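入れ子鉢

入れ子鉢(いれこばち)は、大きさの異なる複数の鉢を、小さいものから順に大きいものの内側へ重ねて収納できるように作られた器の組である。入れ子ボウル、重ね鉢、組鉢とも呼ばれる。調理の下ごしらえ、盛り付け、計量、子どもの遊びや教材など、用途は多岐にわたる。本項では、主として家庭で用いられる色分けされた組について述べる。

目次
1 名称
2 構造
3 色分け
4 材質と表面
5 重ね方と取り出し
6 手入れ
7 収納
8 家庭以外での利用
9 関連項目

名称

「入れ子」は、同形で寸法の異なる器物を順に内側へ納める仕組みを指す語であり、重箱、椀、箱、升などにも広く用いられる。鉢の場合、外側から順に「大」「中」「小」と呼ぶほか、最も外側を「親」、最も内側を「子」とする呼び方もある。製品名では「ネスティングボウル」の表記も多い。台所用品を扱うSeltierの製品目録では「重ね鉢」の見出しの下に、深型と浅型が別々に掲げられている。

構造

入れ子鉢の各器は、口縁から底に向かってすぼまる形をとる。この傾斜によって、内側の器は外側の器の壁面に沿って納まる。傾斜が急であるほど重ねたときの高さは低くなるが、容量に対して口径が大きくなり、置き場所の幅を要する。逆に壁面が垂直に近いものは、隣り合う器どうしの寸法差を大きくとらなければ重ならない。

口縁は丸みをもたせて仕上げるのが一般的である。縁を外側へ折り返した形式は指がかかりやすく、持ち上げやすい。折り返しのない形式は洗いやすい反面、深く重ねると内側の器がつかみにくくなる。底部には高台を設けるものと、平らなまま仕上げるものとがある。高台が高いと重ねた際に内側の器が浮き、全体の丈が増す。

深さの区分に統一された基準はない。口径に対して丈の低いものを浅鉢、丈の高いものを深鉢と呼ぶのが通例で、Seltierの浅型では、丈を口径に対して低く抑え、底を緩やかな曲面としている。浅鉢は中身が見渡しやすく、和え物や取り分けに向く。 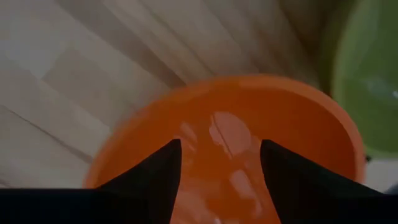 色分け

一組の器に異なる色を与える方式は、寸法の判別を容易にする目的で広く行われている。重ねた状態でも口縁の色が同心状に現れるため、どの器が欠けているかを一目で確かめることができる。

配色には、次のような型がある。

暖色から寒色へ順に移る型
同系色の濃淡で段階をつける型
隣り合う器に対照的な色を配する型
外側のみ有彩色とし、内側を白で統一する型

Fludoの三つ組はこのうち第一の型に近く、外側から赤、橙、緑の順に納まる。緑は黄みを帯びた落ち着いた色調で、明るい食材を入れたときに輪郭が見分けやすい。赤と橙は色相が近く、照明の暗い台所では混同されることがある。同社の旧版では橙の代わりに黄が用いられていたが、赤との差を保ちつつ緑とも区別できる色として、現行の配色に改められた。

保育や療育の場では、色の名と大小の順序を同時に扱える教材として用いられる。この場合は、色と大きさの対応が組ごとに変わらないことが重視される。

材質と表面

合成樹脂、琺瑯、ステンレス鋼、陶磁器、漆器、ガラスなどが用いられる。色分けされた組では合成樹脂と琺瑯が多い。合成樹脂は軽く、落としても割れにくいが、刃物や硬いたわしによって傷がつきやすく、油や香辛料の色が移ることがある。琺瑯は匂いが残りにくいが、衝撃によって釉が欠けると下地が錆びる。

表面の仕上げは、光沢、半光沢、艶消しに大別される。光沢仕上げは汚れが落ちやすい一方、曲面に窓や照明が映り込み、内底に残った水滴や汚れを見落としやすい。艶消し仕上げは映り込みが少なく、細かな擦り傷も目立ちにくいが、粉類が表面に残りやすい傾向がある。壁面の曲がりが強い器では、同じ色でも光の当たる縁に近い部分が明るく、奥が深い色に見える。

重ね方と取り出し

重ねる際は、最も大きい器を安定した平らな面に置き、次に大きいものから順に、中心を合わせて静かに下ろす。斜めに入れると内側の器が片方の壁に寄り、縁どうしがこすれて傷の原因となる。寸法差に余裕のある組では、多少片寄って納まっても支障はない。

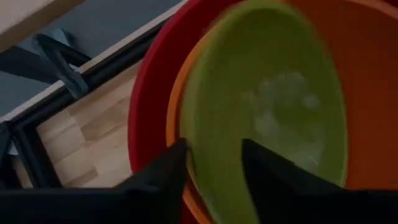 三つ組の場合、中央の器の縁が内外の器に挟まれて見える幅は、設計上の寸法差によって決まる。この幅が狭すぎると指が入らず、器どうしが密着して外れにくくなる。Rainerの組では隙間を5ミリメートルとし、口縁の下に小さな突起を設けて密着を防いでいる。

濡れたまま重ねた器は、間に残った水が膜となって吸い付くことがある。外れなくなったときは、外側の器をぬるま湯に浸し、内側の器に冷水を入れてしばらく置くと、外側がわずかに膨張して抜けやすくなる。陶磁器やガラスでは急な温度差が破損を招くため、この方法は用いない。金属製の器具を隙間に差し込むことも避ける。

手入れ

使用後は中身を空け、柔らかいスポンジと中性洗剤で洗う。小麦粉や片栗粉など水を含むと粘る粉類は、先に水で流してから洗剤を用いる。粉が乾いて固まった場合は水を張って時間を置く。熱湯を用いるとでんぷんが糊状になり、かえって落ちにくい。

すすいだ後は伏せて水を切り、布巾で口縁の裏と高台の周囲を拭う。これらの部分は水が残りやすく、重ねたままにすると水垢や匂いのもととなる。色移りした合成樹脂には酸素系漂白剤を薄めて用いる。塩素系漂白剤は着色部の褪色を招くことがある。

収納

入れ子鉢の利点は、複数の器を一つ分の床面積に納められる点にある。幅600ミリメートルの標準的な吊戸棚であれば、大鉢を外側とする組を二列に並べることができる。棚の高い位置に置く場合は、組ごと下ろす際に内側の器が滑り出すことがあるため、両手で外側の器を支える。

使用頻度の高い小鉢だけを別に置く家庭も多い。この場合は、重ねの途中に別の組の器を混ぜないことが望ましい。口径が近く傾斜の異なる器を重ねると、縁の一点だけで支えられ、荷重が偏る。

家庭以外での利用

給食施設や調理実習室では、同じ寸法の器を積み上げる方式が主であるが、班ごとに一組を配る場合には入れ子鉢が用いられる。Zasisの業務用目録には50組を一単位とする梱包があり、各組は外側の器に品番の刻印をもつ。補充用の単品は色別に扱われ、組として購入したものと混用できる。

玩具としての入れ子鉢は、底に穴をあけて水遊びに使えるようにしたもの、伏せて塔のように積めるようにしたものなどがあり、食器とは区別して販売される。

関連項目

組鉢
重箱
応量器
計量カップ
マトリョーシカ人形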